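Rutudwood Residents' Association
Minutes of the December meeting, Bastlow Room

Present: Myroslav Moroz (chair), Venkatesh Chowdary (minutes), and the members who signed the sheet at the door.

The meeting was opened at 19.10.

1. Minutes of the previous meeting
These were read and accepted with one correction. The cost of the new door lock was 79 pounds and it was written as 77. The correct sum is now in the accounts book.

2. Hat display for the winter sale
The chair reminded the members that we will have one table at the Pramdale winter sale, and that hats and caps sold badly last year when they were lying flat in a box. It was proposed to show them on small stands. The gold-coloured wire stand, with a ring at the top and a ring at the bottom, was tried on the wooden board with a black cap.

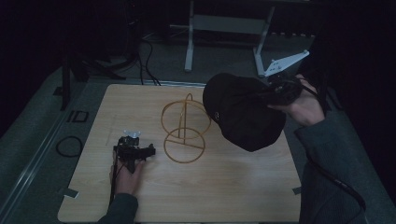
Item 2: the wire stand and the black cap.

The members had different opinions. Some liked that the stand is light and takes little place on the table. Others were afraid that a heavier winter hat will pull it to one side. Mr Chowdary said that the gold colour is nice with dark caps, but he would not put a yellow hat on it. Mrs Bélanger was not present but sent a note – she can lend us a tall mirror if somebody collects it from her house before noon.

Agreed: to use wire stands for the caps, and to keep knitted hats folded in the basket as before. Mr Moroz will ask at the shop in Bastlow for the price of more stands of the same type.

3. Table surface and cloth
It was discussed if we should cover the table with a cloth. The green cloth from last year has a stain and is too short on one side.

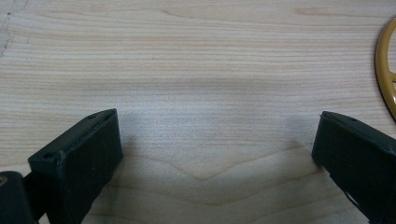

The majority preferred to leave the wood without cover, as the pale colour is good for showing both dark and bright things. A member asked what happens if the table given to us at Pramdale is in bad condition. In this case we will take our own board and put it on top. Mr Chowdary will write to the organisers and ask for the measures of the table.

4. Printing of leaflets
Last year 1115 leaflets were printed and many were left over. Agreed: 800 for this year, on one side only. The text must be ready one week before the sale.

5. Other matters
The heating in the Bastlow Room was again discussed. The radiator near the window makes noise when it is turned on – Mr Moroz will report this to the office a second time.
The key of the small cupboard is still missing. Please look in your coat pockets.

The meeting was closed at 20.25. The next meeting will be in January, in the same room.

Minutes written by V. Chowdary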